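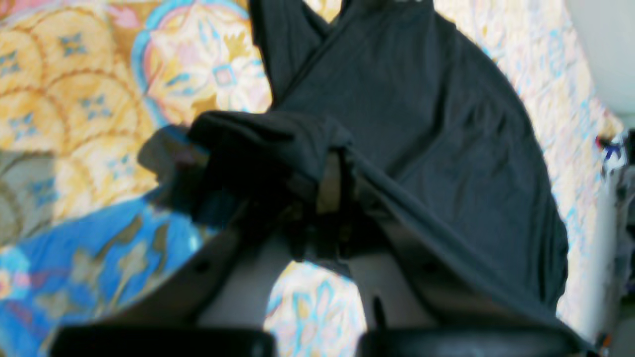
The Bodthorpe cell is a single-arm robot workstation for handling clothes and bedding, named after the street in which it was first assembled. It consists of one arm, one two-finger gripper with a small camera at the wrist, and a soft work surface, usually a bed. It is maintained under a set of working notes begun by Yevdokiia Kravchuk and later revised by Hanan Mansour, who removed most of the exclamation points.

Setup

The arm is clamped to its stand before the bed is made, an order established after the reverse was tried. The surface should be level to the eye; the notes decline to define this further. Bedspreads with a busy print are preferred for camera checks, as a plain one gives the focus routine very little to hold on to and it will sit hunting until somebody intervenes. Dark knitwear is the standard test load. It shows no edges to speak of, bunches at the slightest encouragement and is generally agreed to be the least cooperative thing in any wardrobe.

Finger alignment

Most of the upkeep concerns the fingers. The gripper is opened fully, closed on nothing, and opened again, and the gap is compared with a paper gauge kept in the lid of the Nuslow toolbox. If the pads meet at one end first, the screws are backed off a quarter turn, the pads squared by hand, and the screws retightened alternately. Overtightening twists the pad, which looks exactly like the original fault and has led to some long afternoons. 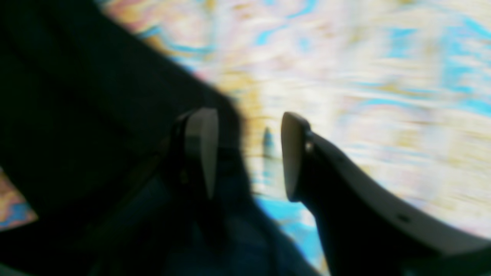
Gripper fingers and pads during work on the cell.

Pad wear

Pads are wiped every 300 grips and replaced at 2000, or sooner if they begin to shine. Lint is the main enemy. The notes recommend a damp cloth and forbid solvent, a rule dated 2019-11-09 and underlined twice. Karaki pads were used at first and gave way to Condano ones, which last no longer but come off without a knife.

Common faults

A gripper that lifts the garment and the bedspread together is set too low. One that lifts neither is set too high, or is switched off. Slow drift in the wrist camera is usually a loose bracket; the longest recorded run without retightening is 924 grips, the shortest 436. Blurred pictures while the arm is moving are normal and should not be reported — a sentence added in April, in capitals.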